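Waiting for the Boat at Hostholm

The ferry to Hostholm leaves when it feels ready. The timetable on the harbor wall gives a different impression, with tidy columns for summer and winter and a footnote about public holidays, but I have now read that timetable more closely than most novels and can report that it belongs on the same shelf.

We had planned six nights on the islands in August, which every guidebook calls the reliable month. My brother-in-law, Orestis Xenos, had booked the rooms, the car and the crossing, and he had a folder. He is a man who prints things. By noon on the first day the folder was damp and the crossing had been called off on account of wind, though the flag over the harbor office hung like a dishcloth.

"It's windy out there," said the man at the ticket window, pointing at a part of the sea we couldn't see.

His name was Ketill Dalsgaard, and over the next two days we came to know him well. He sold tickets, took them back, sold them again, and ran the only cafe in Proston out of the same window, turning his chair to face the other counter when you wanted soup. The soup was good. It was fish on the first day and a thicker fish on the second.

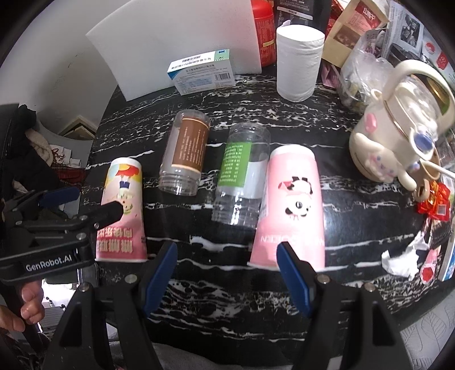
Proston has a church, a net loft and a museum of weights and measures that opens by appointment. We made an appointment. Gyula Boros, the curator, walked us past a long wall of brass scales and told us that the village was first mentioned in a tax record of 1003, for not paying. He seemed proud of this. He also told us that the old mail boat never missed a day, and that it sank.

The rental car was its own adventure. You can't take it over on the ferry without a form, and the form is issued in Belhaj, an hour back the way we had come. We drove to Belhaj. The office had the form but wanted it stamped by the harbor, meaning Ketill, who kept the stamp next to the soup ladle.

The boat finally went on the second evening, into what I would call wind. The crew tied down the cars, an older couple opened a thermos, and Orestis spent the crossing on deck with his eyes on the horizon and the folder inside his coat. I counted myself lucky to have skipped the thicker fish.

Hostholm, when you get there, is lovely. The path from the landing to the lighthouse takes most of a morning, with sheep in the way for much of it, and the rooms at the north end look straight down on the water. We had four nights left of the six and used them well.

On the last morning we came down to the landing early, bags packed. The flag was flat against its pole. The woman in the booth looked at our tickets and asked if we liked soup.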